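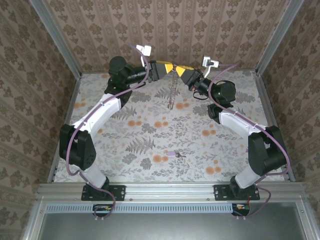 Skuneck bench enclosure, square floor, aluminum rail on the near edge.

Skuneck enclosure: frequently asked questions

What size is the floor?
The standard floor is 60 cm on each side. Measure your bench before ordering and leave extra room at the front, where the rail sits.

Can I order a different size?
Yes, but custom floors are made to order and can't be returned. Send a sketch with your measurements to Binta Usman in the Carnico sales office. We don't make round or triangular floors.

Is the rail included?
One aluminum rail comes with every standard enclosure. If you want a second rail for the opposite edge, add it to your order under part number 111. It uses the same bolts as the first.

How do I fit the rail?
Set the enclosure on a level surface and place the rail along the near edge. Start all the bolts by hand, check that the rail is straight, then tighten from the middle toward the ends. Check the bolts again after a week of use.

Can I move something along the rail once it is bolted on?
Yes. Loosen its plate, slide it, and tighten it again. Don't drag a plate while the bolts are half tight, as this scratches the aluminum. Light scratches don't affect use and are not covered by the warranty.

How should I run cables?
Leave a loop wherever something has to turn, and clip the straight stretches in between. Cables can go over the rail or drop below it. If yours hang below the bench edge, keep them away from chair wheels. Clips are sold separately in packs of 12.

My small parts roll away. Is there a mat?
We sell a thin gray mat that covers the whole floor. It isn't glued down, so you can take it out for cleaning. Some customers use a cut piece of drawer liner instead and that works fine.

What can I clean it with?
Use a damp cloth and a little dish soap. Dry the rail afterward, especially around the bolt heads. Please don't use scouring powder or acetone on any part of the enclosure.

Can I keep it in an unheated room?
Yes, as long as the room is dry. If the enclosure has been in a cold garage, let it warm up before you tighten anything.

How long is the warranty?
The warranty runs for 5 years from the delivery date and covers the floor, frame and rail. Keep your packing slip. Mats and clips are not covered.

Do you still sell parts for the Prerlow model?
Bolts and corner pieces only. The last Prerlow floors were sold in August. The Skuneck floor won't fit a Prerlow frame.

Who do I contact about a damaged delivery?
Write to Oluwatosin Ogundipe in customer service within two weeks of delivery. Include your order number and say which carton was damaged. Please keep the carton until you hear from us.

Page updated Sat 1 November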